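Forums > Small Robotics > Buying and Budgets > Second arm or better parts for the first?

Posted by gumanport_lab, March

We have one small arm doing shape boards and block work, and I have 911 dollars left to spend before the budget closes. Option A is a second arm kit from Skoltton. Option B is spare servos, proper cable sleeving and an enclosure for the electronics. I lean toward the second arm. Current setup:

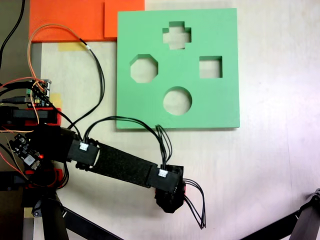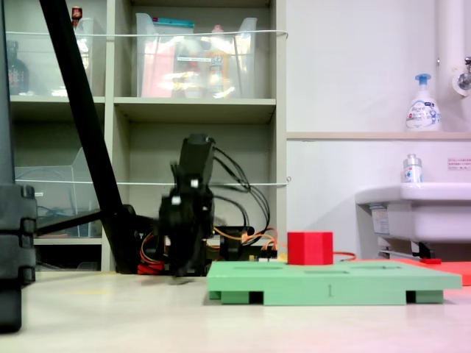 Both from our Gumanport bench tests. First: arm and green shape sorter. Second: red cube on the green board.

stripped_thread
Option B. Look at those jumper wires in the first one. Buy the enclosure and 4 spare servos before anything else.

Arthur
Disagree. Spares sit in a drawer. With 2 arms you can keep working when one is down, and you can pull parts off the other in a pinch.

stripped_thread
Then you have one arm in pieces and you still need to order the part. We did that for a year and I would not budget that way again.

pistholm_parts
What does the kit price include? The Pistholm kit we bought had no power supply and no stands. We planned on 1000 total and went over. Also check shipping.

gumanport_lab
Power supply yes, stands no. I had not counted stands. That puts the second arm over what I have.

Arthur
Ask if they will sell it without the gripper. You could print one.

stripped_thread
Or get the spares now and put the arm in the next request. I still say sleeving first.

gumanport_lab
I'll get a quote both ways and post the numbers.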